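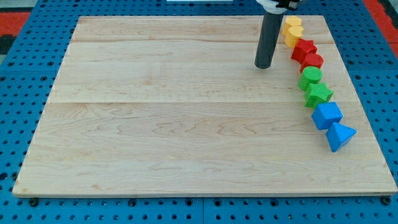 Kayode Nwosu garante que as crianças não querem saber da forma: primeiro vem a cor, sempre a cor, e só muito depois alguém repara que a estrela vermelha e a peça verde de lados em ângulo são primas. Masaru Nishimura discorda, e os dois já tiveram esta conversa tantas vezes na oficina da Munro que os colegas a sabem de cor.

Eu vinha a Nollutville escrever sobre brinquedos de madeira e acabei rendida à espuma. Os blocos são leves, mates, com um grão fininho à superfície, e em cima de uma tábua clara as cores quase saltam! Pus-me a alinhá-los como toda a gente faz – amarelo com amarelo, vermelho com vermelho, depois os verdes, os azuis no fim – e a fila saiu-me em curva sem eu querer. Há um prazer antigo nisto. O cubo azul assenta logo, a estrela vermelha pede que lhe rodemos as pontas até encaixarem no olhar, e os cilindros são os que toda a gente quer empilhar.

O conjunto que me deixaram experimentar tem oito peças, duas de cada cor, e chama-se Kosard. Masaru desenhou-o em outubro, depois de ver a sobrinha arrumar botões no chão da cozinha durante uma tarde inteira. Queria pares que combinassem na cor e teimassem em não combinar na forma (foi aí que começou a discussão com Kayode).

Experimentei também arrumar tudo por feitio, peças angulosas para um lado, cilindros para outro, e a tábua ficou com um ar completamente diferente, mais desordenado e mais divertido. Quem tiver crianças de cinco anos em casa deve tentar as duas maneiras na mesma tarde. A minha afilhada inventou uma terceira, do mais bicudo para o mais redondo, e passou o lanche a explicar-ma.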